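Before we sign for a second picking cell

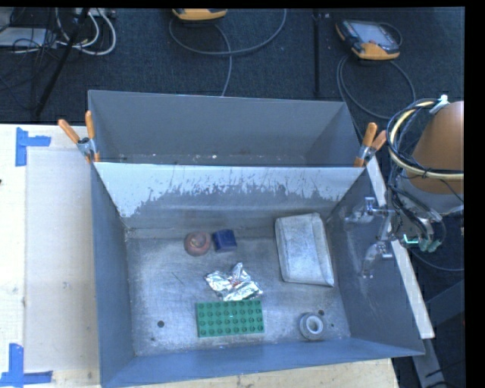 The picking bin at Skorkeck, with the gripper at right and foil, sponge and tape on the bin floor.

The equipment budget closes at the end of the month, and the largest line on it is still the one I like least. Studard has quoted us for a second robot picking cell to sit next to the first. Tomomi Nakajima's team wants it. I've read the quote three times and I'm still not ready to put my name under it.

Start with what the quote covers: an arm, a multi-finger gripper, a controller, cabling and 2 days of setup. Now look at the bin in the photo. It is held to its place with orange-handled spring clamps, and there is blue tape on the table marking corners. I have no quarrel with clamps and tape, they're cheap and you can move them. But none of that is in the quote, and neither is the table, the bin, or the hours people spend putting odd objects into it. When we bought the first cell we left those things out of the plan too, and they ended up coming out of the repair budget in June.

Then there is the question of what we'd be buying it for. The case made to us last spring was returns sorting for the Caldeira contract, which is boxes, pouches and the occasional bottle. The test items are a good deal odder than that: crumpled foil, a green building-brick plate, a worn sponge, a small blue cube. Tomomi says that if the gripper can cope with foil and sponge it will cope with a pouch. Maybe so. I'd like to see it do pouches before we pay for another one.

She did send me a log, to be fair to her. It covers 346 pick attempts, and it is carefully kept. What it doesn't have is a column for how often a person had to step in, and for planning purposes that is the number I want. A cell that needs somebody standing beside it is a cell plus a salary. Detlef Albers has agreed to add the column from this week.

The other bid, from Aditz, is a lease. It costs more over the full term but we could hand the thing back after 6 months, and they include a spare set of gripper fingers. Studard lists fingers as "consumables, priced on request." I requested. I'm still waiting. Anyone who has bought a printer will know the feeling.

So my proposal is as follows. We hold the second cell until we have 100 picks on real Caldeira stock, with every hand-in-the-bin moment written down. We ask both suppliers for a price on fingers, cables and one service visit a year - in writing, with the travel included. And we give the bench itself a budget line, so that the next time something has to be clamped, taped or replaced we know whose money it is.

The budget meeting is on 5th November. If you have used either supplier and have an invoice you can share, send it to Detlef before then. Brochures we already have.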